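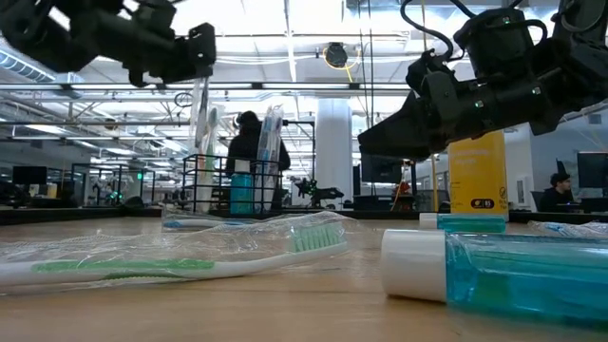
Drekimton Seed Library: where we are as of 26th February

Hi all, and thanks again for the second payment, which landed right when we needed it. I promised I'd write this one a bit shorter than the last (I know, I know, nine pages was a lot) so I'll stick to what we did, what we spent and what's still hanging.

The seed packing is done! We set ourselves 1000 packets for the spring and we got there with time to spare, mostly beans, peas, kale and a very nice flat squash that came to us from a grower out at Takine. The squash went over so well last year that I've held back 17 packets for the growers who promised to save seed for us. If they all come through we won't have to buy any next year, and I'd love that.

The cabinet was the big purchase. I'd budgeted for a new one and then found an old card catalog for sale at Erov, 4 deep columns of drawers, and got it for $400 including the drive over. A couple of the runners stick and one drawer pull is missing, but the packets fit standing up, so I'm calling it a win. The money left on that line I'd like to move to envelopes and labels, if that's okay with you. The labels we have now curl at the corners once it gets humid in the reading room and I'm tired of taping them down.

Classes

We've run both winter classes, seed starting and soil mixes. Seed starting filled up in two days and I had to borrow chairs from the church. Soil mixes was quieter (it sleeted) but the people who came stayed a good half hour past the end asking about leaf mold.

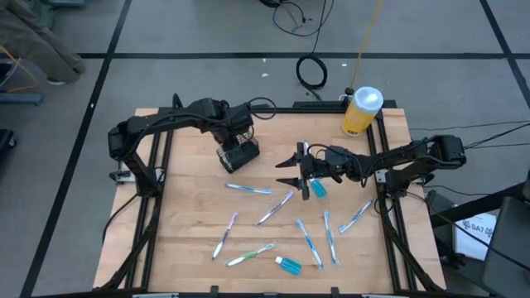 Do borrowers have to bring seed back in the fall?
We ask for it, but there's no fine and no limit on next year's packets if a crop fails. Beans and peas are the easiest to return, and we'd like those by the end of August.

What's behind schedule

The germination tests. I wanted every older variety tested before we put it out, and so far I've done the beans, the peas and half the kale. The onions worry me most, they don't keep well and ours came in a paper sack with no year on it. They're staying in the back until I've run them.

The printed guide is late too. Zakharchenko Print quoted us a fair price but wants the final pages before they'll hold a slot, and I'm still rewriting the squash section so it explains hand pollination without scaring anybody off. You'll get a copy of the draft with my next expense sheet.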